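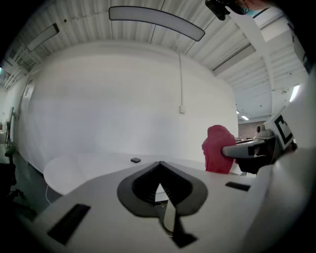

Manipulación robótica de tejidos

La manipulación robótica de tejidos es la rama de la robótica que estudia cómo coger, extender, doblar y guardar telas y prendas de vestir por medios automáticos. Se aplica al cuidado de la ropa en el hogar, a las lavanderías industriales y a los talleres de confección. Junto con el fregado de vajilla y la recogida de objetos del suelo, doblar la colada es una de las tareas domésticas más usadas para medir el avance de los robots.

Dificultades

Un objeto rígido queda definido por su posición y su orientación. Una tela, en cambio, puede adoptar un número ilimitado de formas, y buena parte de su superficie permanece oculta cuando está arrugada. El robot debe decidir por dónde agarrarla sin ver las esquinas ni las costuras. A esto se suman el grosor variable, el roce con la mesa y la tendencia de las pinzas a coger dos capas en lugar de una.

Casi todos los métodos emplean dos brazos. Uno sujeta la tela y el otro busca un segundo punto de agarre, a menudo con la prenda suspendida, de modo que el peso ayude a desplegarla.

Métodos

Los primeros sistemas seguían secuencias programadas: levantar la prenda, girarla ante una cámara, localizar dos esquinas y doblar por líneas fijas. Funcionaban con toallas y paños rectangulares, pero eran lentos y fallaban con las camisas.

Desde entonces ha ganado terreno el aprendizaje por demostración, en el que el programa se ajusta a partir de tareas hechas por personas. Las demostraciones se obtienen por teleoperación o con pinzas de mano, que el operario lleva directamente hasta el objeto. Los marcadores fiduciales, cuadrados blancos y negros de lectura automática, permiten calcular la posición de cada pinza.
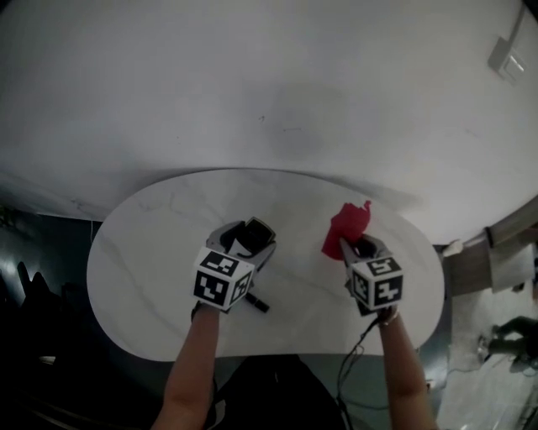 Foto: Chaimae Ait Brahim

Un paño arrugado que se levanta de la mesa con una pinza es un punto de partida habitual en estos ejercicios, ya que obliga a resolver el agarre antes que el doblado.

Estado actual

En las lavanderías industriales existen desde hace décadas máquinas que planchan y doblan sábanas y toallas. La mayoría necesita que una persona separe las piezas y las introduzca por el borde, y ese paso sigue siendo el más difícil de automatizar.

En el ámbito doméstico los resultados son más modestos. La empresa Andbridge presentó en marzo el prototipo Prasto, que dobla una toalla de mano en 3 minutos si se le entrega extendida y en 6 si parte de un montón. En una prueba con 20 prendas variadas completó el 60 % sin ayuda. Los fallos se concentraron en los calcetines y en las prendas vueltas del revés. El aparato no está a la venta.

Jiahui Jiang, autora del informe de la prueba, considera que la velocidad tiene menos importancia que la recuperación tras un error, pues en una vivienda no hay un técnico que recoloque la prenda.

En la confección, el taller Mansour, de Ullton, utiliza brazos para apilar piezas cortadas. El cosido de mangas y cuellos continúa haciéndose a mano.

Véase también

Robot doméstico
Aprendizaje por demostración
Pinza robótica
Marcador fiducial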